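The town of Dolville has had a public library since its mill years, and for most of that time the building on Clascombe Street served a single purpose. Residents came to borrow books and returned them three weeks later. The reading room closed at 5 p.m., and the upper floor was given over to storage.

That arrangement ended in September, when the library reopened after a renovation that took 14 months longer than planned. The upper floor now holds study rooms, a local history collection and a hall with seating for 227. The lending desk has moved to the side entrance, where the loading dock used to be. Opening hours run until 9 p.m. on four evenings a week.

The change reflects a decision taken by the town and its neighbors in the Plodon Valley to treat their libraries as one service. A card issued in Dolville is now valid in Clascombe and Ostermann, and a book borrowed in one town may be returned in any of the others. The shared catalog went into use in the spring. By the end of June, 3,255 residents had registered for the new card, many of them people who had not held a library card since childhood.

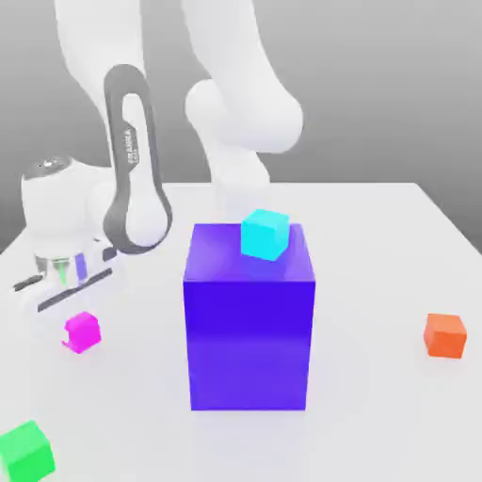
Ostermann, the smallest of the three towns, has gained the most from the agreement. Its branch occupies two rooms behind the post office and could never hold more than a modest collection. Readers there placed 771 requests for books from the other branches during the first quarter of shared lending. Large-print novels led the list, followed by cookbooks and repair manuals. A van makes the circuit every weekday morning, and most requests are filled within two days.

The service has not been without difficulty. The three towns had kept their records in different ways, and Clascombe still relied on paper cards for titles acquired before 1988. Some 19th-century parish maps were found to be listed twice, and others had never been listed at all. Work on the older material is expected to continue through the winter. Until it is complete, readers who need items from the history collection are asked to inquire at the desk.

Funding remains the larger question. The valley agreement covers staff and transport for three years, after which each town must vote on its share. Late fees were dropped when the new card was introduced, and the income they once provided has not been replaced. An annual supporter's membership, priced at $500 and aimed at local businesses, has been proposed for the coming year.

The Dolville branch will extend its Saturday hours in December, when the hall is to host the valley's winter reading series for the first time.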